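Workplace Organisation and Small Premises
Zavirance Institute of Technical Studies, Nustimside Campus
Handout 11: Bench surfaces and the wall behind them

Reading before the tutorial: course reader, section 2, and the floor plan of the Montoya Street workshop. Bring the plan. The dimension exercise at the end cannot be done without it.

1. Scope

The previous handout covered storage and circulation. The present one deals with the horizontal surface at which standing or seated work is done, and with its relation to the wall, the floor and the supports under it. Fixed benches with plumbing are left to the unit on wet areas. Shelving is mentioned only where it limits the use of the surface below it.

Terms used:

Worktop – the flat surface itself, without its supports.
Front edge – the edge nearest the worker.
Back edge – the edge nearest the wall or, for an island bench, the edge opposite the worker.
Reach zone – the part of the worktop a person can use without moving the feet.
Leg line – the line on the floor joining the outer feet of the legs.

2. Height

Height is measured from the finished floor to the top of the worktop. Measurements taken from the slab before flooring is laid are a common source of error in student plans. Timber boards over battens can add enough to make a correctly specified table too low relative to a fixed sill or power outlet.

The table used in the worked example for this unit, the Nunell, has a worktop height of 931 mm. It is a standing table. A person of average stature can use it for light assembly with the forearms close to level. For work needing downward force the same person will want a lower surface, and for fine work a higher one. A single height is therefore a compromise, and the plan should state which task it was chosen for.

Leaning should be recorded during any site observation. Note how far the trunk is inclined, whether one hand is resting on the worktop, and whether the posture is held or passing. A brief lean to place an object at the back of the table is of little concern. A lean held through a whole task means the surface is too low, too deep or badly laid out.

3. Depth and reach

Reach zones are drawn as arcs from the shoulder. The near zone is covered by the forearm with the elbow at the side. The far zone is covered by the extended arm. Anything behind the far zone is storage and should be marked as storage on the plan, even where the owner of the premises describes it as working area.

For the exercises, take 500 mm from the front edge as the limit of frequent handling. The figure is a teaching value adopted for this course. Students with access to their own measured subjects may substitute measured values, provided the method is described. 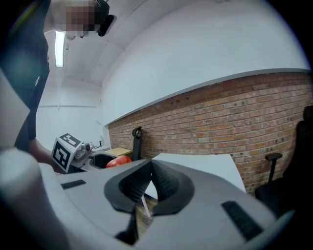

Back edges are dealt with in three steps: establish where the worktop stops, establish what stands behind it, and decide whether the distance between the two should be closed, kept open or widened. On a plan drawn at small scale the first two are often shown as one line, and the draughtsperson should draw them separately. A white tabletop with a straight edge near a brick wall, as in the photograph, is a suitable case for practice. Brickwork is seldom flat enough for a straight edge to meet it evenly, so the clearance is measured at both ends and in the middle, and the smallest value is written on the plan. The thin white table leg is also to be plotted, at its angle, because the foot of an angled leg does not lie directly below its top. The floor in this case is wooden, and board direction should be added to the drawing if it can be confirmed on site.

Where a gap is kept, it should be wide enough to clean. Where it is closed, a loose strip is preferred to sealant for any table that may be moved. Cables passing down behind the worktop need a gap of their own, normally at one end.

4. Legs and floor

Thin legs concentrate load. On timber floors this shows up as denting, and on older boards as a slow change of level across the table. Check the worktop with a spirit level in both directions, then repeat the check with the usual load in place. Pads spread the load and also raise the table slightly. Add the pad thickness to the height on the plan.

Angled legs are drawn as two points joined by a broken line, one point for the fixing under the worktop and one for the foot. If the foot lies outside the edge of the worktop it belongs to the circulation drawing as well and must be shown there.

5. Colour and finish

Pale worktops reflect more light onto the underside of the work and make small dark parts easier to find. They also show marks. Small pale or clear parts are harder to pick out on them, and a darker mat laid over the working zone will usually deal with this. Glare depends on the gloss of the finish and the position of the lamps – record both.

6. Exercise

Using the Montoya Street plan:

(a) Mark the front edge, back edge and leg line of the table nearest the wall.
(b) Draw the 500 mm limit and shade everything behind it.
(c) State the smallest clearance at the back edge and where it was taken.
(d) Recommend closing, keeping or widening the gap, in no more than 2 sentences.

Submit drawings at 1:20 on A3. Heights are given in millimetres to finished floor level. Drawings without a stated floor level will be returned unmarked.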